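Collection FAQ — Kitchen Tasks

Last revised in August. Maintained by Mirela Brandão. Send corrections to Mirela or to Cleiton Mendonça.

This page covers recording demonstrations for the Derenell arm policies. For wiring, controller faults and emergency stop procedures, use the station manual.

What counts as one episode?

One episode is a single attempt at a single task, from the start pose to the release pose. For dish tasks the release pose is the gripper open and clear of all objects, with the wrist at or above the start height. If you move two dishes, record two episodes, unless the task card says "sequence."

Stop the recording within five seconds of reaching the release pose. Long idle tails teach the policy to wait.

How many episodes does a task need?

The target for a new dish task is 4,000 episodes across all stations. The count includes only episodes that pass review. A task with fewer can be trained on, but its results are not reported outside the group.

An operator block is 23 episodes. Take a break between blocks even if you feel fine. Jucélia Rezende compared early and late episodes from the long blocks we used to run, and the late ones had more regrasps and shorter pauses before contact.

Which cameras are recorded?

Two streams: the fixed overhead camera and the small wrist camera. Both must be present for an episode to be valid. The operator drives from the overhead view and may switch to the wrist view at any time. Switching is logged and does not affect validity.

What should the wrist view show at the moment of grasp?

At least one finger and the part of the object it is touching. Both fingers are preferred, but with wide dishes the rim usually hides one of them. The dish may be out of focus at this distance. Focus is fixed and should not be adjusted between episodes.

The neighboring objects matter as much as the held one. The policy has to learn where the next rim is, so do not clear them out of view to get a cleaner picture.

A rim grasp on a white dish, with a blue-green bowl partly behind it and a round plate farther back, is typical of the dish set:

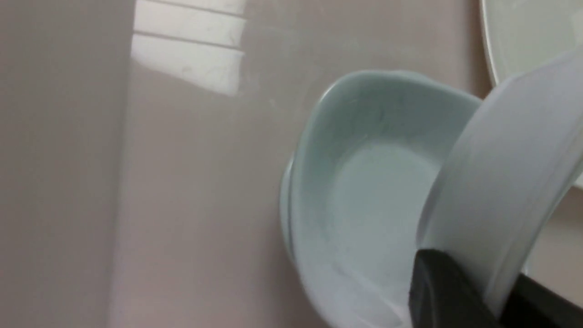

How should I grasp a dish?

By the rim, with one finger on each side of the wall. Close until the force reading levels off, then lift. Do not squeeze further to be safe. The grip command is part of the training data, and a habit of overclosing will be copied.

If the dish rotates in the grip by a small amount, continue. If it rotates enough that you would not set it down that way by hand, put it back, open the gripper and end the episode as "regrasp."

Why are glossy surfaces allowed?

Earlier collections used a matte mat under everything. Policies trained on that data did well on the mat and poorly off it. Window reflections, smudges, streaks and soft shadows are ordinary conditions in a kitchen, and we want them in the set.

Leave blinds as you find them at the start of a block. Do not change them during a block. Between blocks you may change them, and it is useful if you do. Enter the new setting in the lighting field as open, half or closed.

Should I wipe the surface between episodes?

No. Wipe it at the end of the block. Remove anything that could make a dish slide during a grasp, such as standing liquid or food, and leave the rest.

Can dishes overlap or touch?

Yes. Overlap in the camera view is always fine. Physical contact is fine when the task card lists "cluttered" as the layout. On "separated" cards, leave a gap wide enough for one finger on every side of the target.

Do not nest bowls unless the card calls for it. Nested bowls are a separate task with its own instructions, and mixing them into the general set has caused trouble in labeling.

How do I vary the layout?

Use the layout sheet at the station. It lists 12 starting arrangements. Work through them in order, then start over. Within each one, turn the dishes by hand and shift them a little. Small uneven shifts are better than careful ones.

Operators tend to place the target where it is easiest to reach. Edivaldo Tavares checks the starting positions after each block and will ask for a repeat if they bunch up in one area.

Do failed episodes get deleted?

No. Mark them and keep them. The labels are:

success
regrasp
drop
collision
operator error
hardware

Use "collision" when the gripper or the held dish hits another object hard enough to move it. A light touch that moves nothing is not a collision. Use "operator error" when you drove to the wrong object or ended the recording early. These episodes are left out of the main training set and used for the failure classifier.

What if I am not sure which label applies?

Pick the closest one and check the review box. Wagner Falcão goes through flagged episodes and has the final say. Do not leave the label blank. Blank labels block the upload for the entire block.

How do I write the task description?

One short sentence in plain words, naming the object and the goal. "Put the white dish on the rack" is acceptable. "Manipulate item 5 to location B" is not. Use the color if two objects of the same type are present. If you can't decide between two color names, choose the one you would say out loud. Different operators choosing different words is expected — the language model side handles it better than uniform wording.

Do not describe how the motion was done. The trajectory already holds that.

A dish broke. What now?

Press the stop, end the episode as "drop" or "collision," and power down the arm before reaching in. Clean the gripper pads as well as the surface, as chips in the pads will scratch the next dish. Replace the dish from the spares shelf and record the change in the station log. It does not need to match.

When is the data uploaded?

Automatically at 7 p.m. from every station that is on. Leave the station on after your last block. If the status light is amber the next morning, tell Cleiton before recording anything new, as the local disk may not have room for a second day.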